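Six months of making a podcast

I published the last episode of my second series on Friday, so I've been looking back at how it went. The show is called Kinnear, after the street I grew up on, and the series was five episodes about moving back in with your parents as an adult.

I record in the spare bedroom. I tried the kitchen first, but the fridge hums and you can hear it under everything. The bedroom has a carpet, thick curtains and a bed covered in folded clothes and bedding, all of which soak up the echo. I sit on the floor with my back to the wardrobe. My voice sounds much closer than it did in the first series, and I spend less time fixing it afterwards. 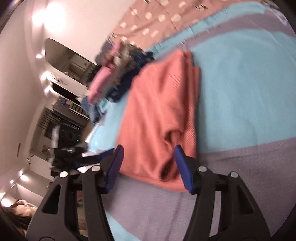
Coral on blue, spare room.

The numbers are small but they went up. The first series had 1104 downloads by the time it finished. The second had 1743, and 1282 of those were for the first three episodes. Episode four dropped off badly. It was 34 minutes of me talking on my own about money, and I can see why people left. The episode with Mostafa Fahmy did much better. He moved home at thirty-eight and was very frank about sharing a bathroom with his dad again. I had eight questions written down and used two of them.

I changed hosts halfway through, from Garby to Kukeo. Garby was fine, but the upload page kept logging me out and the statistics came a day late. Moving the feed took an evening. I lost the artwork for two old episodes and had to put it back by hand. If you subscribed before July and stopped getting new ones, try removing the show and adding it again.

I still edit in Zuvness. I cut long pauses and the worst of my coughing and leave the rest. In the first series I took out every "um" and it made me sound like a train announcement. 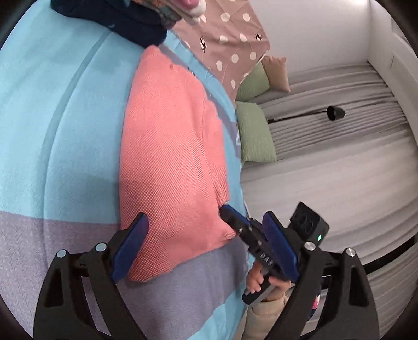
What's next

Series three will be about friendships that ended without a row. I want four episodes, each with a guest, and none longer than half an hour. Two people have said yes so far. If you have a story and don't mind being recorded, email me at the usual address. You can use a different name. I'm hoping to start recording once the neighbours' loft is finished, as the drilling comes straight through the wall.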